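Saturday brain dump, January 2024

OK so. Long overdue post, very cold house, tea going lukewarm next to me. Going to type fast and not read it back.

The big news is that I finally quit the grocery delivery. Four years of Prudeno boxes, gone. I'd been meaning to since last March when they put the minimum order up, and then I just kept not doing it, and every week there I was paying for three kinds of salad I didn't want. Canceled on Tuesday night in my pajamas. Took ten minutes, nine of them looking for the button.

And then I sat down and added up what I spent on food last year. Do not recommend. I'm not putting the whole number here but takeout alone was 1,210 dollars, and that's for one person who claims to like cooking! Most of it from the same noodle place. No regrets about the noodles. Some regrets about the Thursday pizzas.

So the plan for this year is to eat what's in the house. Not a strict thing. I've tried the strict thing (the spreadsheet year, some of you were here for it) and I lasted until the first birthday party. This time it's more like, look in the cupboard before you open an app.

What was in the cupboard, in case anyone wants to feel better about theirs: red lentils in bags of three different ages. Rice, so much rice. Tomato paste, half used, fuzzy. A jar of capers I moved house with. Chestnuts in a vacum pack from some Christmas. Pasta shapes in quantities too small for a meal, so those all went in one soup together and cooked unevenly and I ate it anyway.

Katia Pellegrini came over Wednesday and I made her the lentil thing. You've had some version of it. Onion, a lot longer than you think, 25 minutes at least, low heat, don't wander off. Garlic. Cumin. Lentils and water and a spoon of the non-fuzzy tomato paste. Lemon at the end, and salt again after the lemon. She had two bowls and took a tub home, and then texted me at midnight asking if I'd put cinnamon in it. I had not. Might try it.

She also thinks I should set a number for the week. Hers is 200 a month for everything including coffee, and I said that's fine for somebody who gets lunch at work. We argued about wether olive oil counts. I say it's a household item, like soap. She says I'm cheating. Probably!

Other stuff. Walked to Pevar twice this week instead of driving, the little market on the corner past the post office. Prices are a bit higher on cans but the greens are so much better and you can buy one carrot if one carrot is what you need. Got collards, a lemon, a huge ugly celery root which I still haven't dealt with. Any ideas for celery root that aren't mash, put them in the comments. I've had a lot of mash.

Bread update, short one. Still bad. Loaf number whatever came out flat and kind of gray in the middle. I think my kitchen's just too cold for it overnight, the windows on that side are hopeless. Going to try the trick with the oven light on. Toasted fine though. Most things toast fine.

Oh and the freezer, I forgot the freezer. Went through it Sunday with a marker and a roll of tape, labeling. Found stock, I think chicken. Found a bag of something orange that I labeled ORANGE. Peas in every corner. If you take one thing from this post, write on the bag before it goes in. You will not remember. I've been so sure, every single time, that I'd remember.

Rules so far, such as they are. One takeout a month, and it has to be eaten with another human. Shop on foot when it isn't pouring. Soup on Sundays. No buying a new spice until an old one is finished, which means I'll be doing a lot with turmeric.

Round table's got its checked cloth on with the little bear and the strawberry, so it feels like spring in one room at least. 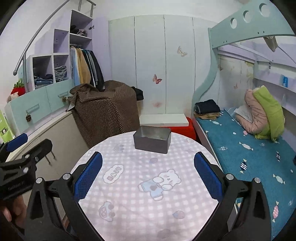 Things I read this week

Only one book, the second Brenora mystery, and I guessed it by chapter four. Enjoyed it anyway. The baker did seem nice, which is how I knew. Third one's on hold at the library and there's a line for it, so don't tell me anything.

Right, the ORANGE bag is thawing in the sink. Going to go and see what I'm having for dinner.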